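1/
週末に一気にやるつもりが、結局ずるずると寝不足になりながら続けてしまったグリッパー比較の話をします。シミュレータはPurkivden、アームは白い7軸、机は穴あき定盤。比べたのはModixの標準指と、Jaunzemsの長い指です。めちゃくちゃ楽しかったので長いです!

2/
きっかけは10月の勉強会で、Wistimhamの人たちが「指を替えるたびに手首カメラの位置を決め直している」と話していたこと。うちは指を替えてもカメラはそのままだったので、え、それって効いてるの?と急に気になりだして、帰りの電車でもう設定ファイルを開いていました。

3/
条件はこうです。
・指:Modix標準/Jaunzems長指
・手首カメラ:近い位置/引いた位置
・対象:小さいキューブ、レモンくらいの丸いもの、マグ、缶
・方策:同じ学習設定、同じ乱数シードの並び
・試行:組み合わせごとに400回

4/
ちなみに制御周期は最後まで揃えるのを忘れていて、途中で全部やり直しました。Modixのドライバだけ既定値が違うんですよ……。ログの時刻の間隔がなんか変だなと思って眺めていたら気づいた。気づけた自分をほめたい。

5/
まずは手首カメラの近い位置から。指の様子がよく見えるほうが把持はうまくいくに決まってる、というのが最初の予想でした。指先が大きく映れば接触の瞬間もわかりやすいし、方策も学びやすいだろう、と。

6/
で、定盤の上まで下ろしたときの見え方。右側はほとんどハンドとアームで埋まります。濃いグレーの指の左に影が落ちて、黄色い丸い果物は上のほうしか入らない。 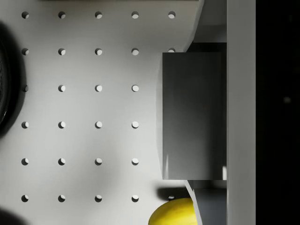

Helju Pärn:その取り付けだと、指を見せるために対象物を捨ててませんか。うちで同じことをやったときは、最後の数センチで対象がほぼ画面から消えて、方策が「たぶんここ」で閉じてました。引いた位置も一度試してほしいです。

7/
Heljuさん、ほんとにそれでした!しかも動画で見返すと、うちの方策も最後に「たぶんここ」で閉じてる。閉じる直前に手首がちょっと迷うように揺れるんですよね。かわいいけど困る。

8/
数字も出ました。Modix標準指、近い位置で400回中189回成功。正直もうちょっといくと思っていたので、集計スクリプトのバグを疑って二回見直しました。バグはなかったです。

9/
失敗の内訳を見ると、空振りより「触ったけど端をつまんで滑った」が多い。横方向のずれです。手首画像で対象が下のほうに寄ってしまうと、中心の推定が引っ張られるみたい。ここはまだ仮説です。

10/
あと影。定盤はツルッとした淡いグレーで、ハンドの影が柔らかく広がるんですね。穴も小さい暗い丸で、縁に明るい三日月が出る。きれいなんだけど、画像エンコーダには似たような模様がずっと並んで見えるわけで、これはこれで手ごわい背景だと思います。

11/
そこで影の影響だけ切り出したくて、把持はさせずに位置推定だけのテストを1,000枚ぶん回しました。光源の向きをランダムに振って、対象の中心をどれだけ外すかを見るやつ。指の影が対象に重なる配置だと、誤差の向きが影の側に偏ります。おもしろい!

12/
おもしろいけど、影を消せば解決とはいかないんです。影なしで学習した方策を影ありの環境に持っていくと、いちばんひどい成績になりました。素直に光源をばらつかせて学習させるのがよさそう。レンダリング時間は伸びます。GPUごめん。

13/
さて、引いた位置。カメラを手首側に少し上げて、指先がちゃんと入る範囲で角度を起こしました。取り付け座標を少しいじるだけなのに、学習曲線の立ち上がりからもう違う。朝起きてグラフを見て声が出ました。

14/
Modix標準指、引いた位置で400回中339回成功。189から339ですよ!指も方策の設定も同じで、変えたのはカメラの姿勢だけ。グリッパーの比較をするはずが、完全にカメラの話になってきました。

15/
Jaunzemsの長指は近い位置との相性が悪いです。長いぶん画面をさらに占領する。引いた位置にすると良さが出て、皿や器が混み合っているところへ差し込むときに指の根元がぶつかりにくい。手前に背の高いものがあるときは本当に頼りになります。

16/
ただ長指は先端のたわみをモデルに入れていないので、シミュの数字だけで勝ち負けを言うのはやめておきます。実機だとマグみたいな少し重いもので差が出るはず。ここは来月の自分に任せた。

17/
固定カメラの画像も併用しました。散らかった机の全景です。奥に赤い皿、その手前に黒い皿、SPAMの缶、黄色いマグと黒いマグ。手前の黄色いかごが大きくて、これが結構いやらしい。低い視点だと、かごの向こうに物を置いたとき隠れるんです。

18/
全景のほうだとハンドと対象の関係がすぐわかります。色つきキューブの両側に指が下りているところ。手首の画像だけ睨んでいたときの、あの不安な感じがない。 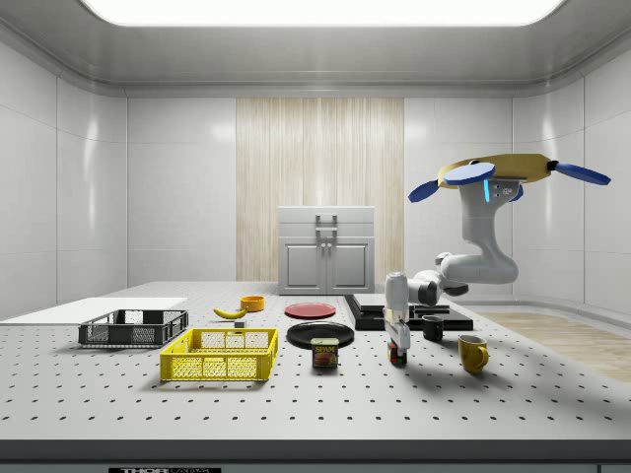 19/ 手首+固定の二視点にしてみた結果
成功率そのものは、引いた手首カメラ単独とあまり変わりませんでした。変わったのは失敗の仕方。空振りしたあとの立て直しが早いんです。手首だけだと同じ場所をもう一度つまみにいくのに、二視点だと少し戻って狙い直す。ログを見ていて一番興奮したのはここです。

20/ 片方の視点を落としたとき
推論時に固定カメラを真っ黒にするテストもやりました。学習中に一度も落としていない方策は、とたんにぼろぼろになります。たまに片方を消しながら学習した方策は、遅くなるけど最後までやろうとする。実機ではケーブルが抜けるものなので、これは標準の設定に入れます。

21/ コントローラの話も少し
位置制御のまま指を閉じると、キューブはいいけど丸い果物がつるっと逃げる。閉じる力に上限をつけて、接触後はゆっくり締めるようにしたら落ち着きました。Jaunzemsの長指はこの設定の幅が狭くて、ちょっと強いとすぐ弾きます。Modixは雑に決めてもそこそこ動く。初めて触る人にはModixのほうが楽だと思う。

22/ Flora Yuleさんからもらった質問
「缶は角が立っているから簡単なのでは?」とのこと。私もそう思っていました!向きが合っていれば簡単で、指の開きに対して斜めだと、片方の指が先に当たって回してしまうんです。なので手首の回転を早めに決めさせるのが大事で、高いところで一度姿勢を合わせてから下ろす軌道にしたら改善しました。

23/ 次に試すこと
・長指のたわみをちゃんと入れる
・かごの縁をまたいで中に置くタスク
・手首カメラの画角を変える(位置だけでなく)
・制御周期を最初に確認する(自分への戒め)

24/ 設定ファイルについて
カメラ姿勢と光源のばらつかせ方は、整理したらPurkivdenの共有フォルダに置きます。今はコメントが「なぜか動く」とか「さわるな」とかなので、もう少し人間向けに直させてください。Modixの既定周期を上書きする行だけは先に上げておきました。

25/
手首カメラの取り付けを変えて成績が動いた人がいたら、指の長さとセットで教えてほしいです。逆に近いほうがよかったという話も大歓迎。透明なものとか、すごく薄いものだと結論がひっくり返りそうな気がしていて、今夜はとりあえず薄い板のモデルを作ります。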